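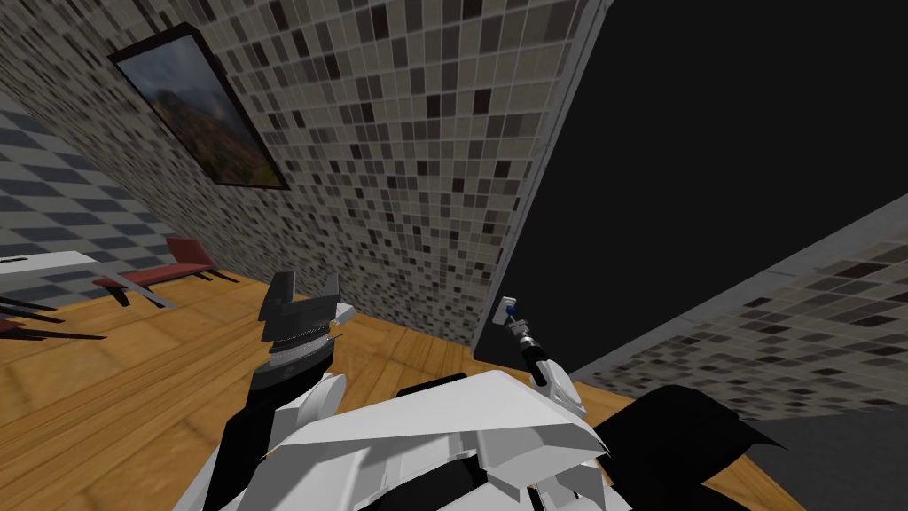
Dicas de casa — o que trouxe do dia aberto da Arnadden

Fui à espera de ver robôs a dobrar toalhas e vim com o bloco cheio de apontamentos sobre rejunte. Escrevo à pressa, antes que me esqueça.

O dia aberto foi a 2 de julho de 2018, no pavilhão da Welar. Entrada livre, café a pagar. Fila grande para a demonstração principal, por isso comecei pelas bancadas pequenas. Recomendo.

Quem apresentou foi Mitiku Mekonnen, da equipa de simulação. Explicou que ensaiam tudo primeiro numa sala feita em computador — chão, paredes, móveis — e só depois passam para a cozinha montada ao fundo do pavilhão. Na versão de computador pode-se bater nas cadeiras à vontade. Deram-nos um comando e bati em três.

Agora as dicas, que é para isso que cá vêm.

Pernas finas de cadeira e de mesa
São o pesadelo de qualquer aspirador robô. Muitas juntas, pior ainda. Antes de ligar: cadeiras viradas em cima da mesa, ou todas encostadas à mesma parede. Cá em casa passou a ser a última coisa antes de sair. Franjas de tapete dobradas para baixo. Cabos do candeeiro presos com mola da roupa.

Soalho de tábuas compridas
Aspirar no sentido da tábua, não atravessado. O pó fica nas juntas e atravessado só se espalha. Esfregona bem torcida, quase seca. Se a máquina tiver depósito de água, pôr no mínimo e fazer um teste num canto escondido. Eu não fiz e arrependi-me em fevereiro.

Mosaico pequeno
Muito rejunte, muito trabalho. Escova de dentes velha, água morna, bicarbonato em pasta. Deixar 10 minutos, esfregar, passar pano húmido. Nada de vinagre se houver pedra natural no meio. Trabalhar aos bocados, um palmo de cada vez, senão a pasta seca e custa o dobro a tirar.

Parede preta lisa
Mostra tudo, dedos e pó. Pano de microfibras limpo, sem produto. Se houver gordura, uma gota de detergente da loiça num litro de água e secar logo a seguir. Experimentei os panos da Trolitz que davam à entrada, são bons, mas largam pêlo na primeria lavagem.

Quadros tortos
Duas bolinhas de massa adesiva nos cantos de baixo, atrás. Resolvido. Pergunta de uma senhora na plateia, já agora — se o robô os endireitava. Ainda não.

Coisas delicadas
A parte que mais gostei. Na bancada da Bermúdez tinham uma pinça de dois dedos a pegar em copos. O truque deles serve para nós: abrir bem antes de chegar ao objeto, aproximar devagar, fechar só o preciso. Com luvas de borracha molhadas faço igual e parti menos copos este mês. Para frascos teimosos, um elástico largo à volta da tampa.

Preços, porque perguntam sempre. O aspirador com esfregona que lá estava custava 1.149 euros. O pequeno, só de aspirar, uns 233. Para um T2 chega o pequeno, digo eu. Escovas e filtros à parte, perguntem antes de comprar.

Levem sapatos confortáveis e água se forem ao próximo. O parque enche cedo, deixei o carro na rua de trás e fui a pé.

Para a semana: como tirar cera de vela da toalha sem a estragar. Se alguém tiver um metodo que funcione em linho, mande.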